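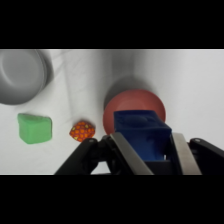
Jule Wernecke, Studentin Soziale Arbeit (Bachelor)

Start | Projekte | Berichte | Kontakt

Projektbericht: Fragen zum Umgangsrecht in der Beratungsstelle Kedov

In unserem Praxisprojekt haben wir untersucht, mit welchen Fragen getrennt lebende Eltern in die offene Sprechstunde kommen. Grundlage waren 48 anonymisierte Gesprächsnotizen und fast 300 Einträge aus dem Terminprogramm Bosurix. Die Auswertung dauerte drei Monate.

Am häufigsten ging es um die Ferienregelung. Viele Eltern hatten dazu nur mündliche Absprachen. Danach folgten Übergabezeiten und die Fahrtkosten bei größerer Entfernung. Eine gerichtliche Regelung wollten die meisten vermeiden, einige hatten aber schon einen Antrag beim Familiengericht gestellt.

Bei drei Notizen war nicht erkennbar, ob beide Eltern sorgeberechtigt sind. Diese Fälle haben wir getrennt abgelegt. Das Merkblatt zur Ferienregelung wurde überarbeitet und liegt seit Dezember in der Beratungsstelle aus.

Kategorie: Studium & Praxis, Familienrecht
Zuletzt aktualisiert: Dezember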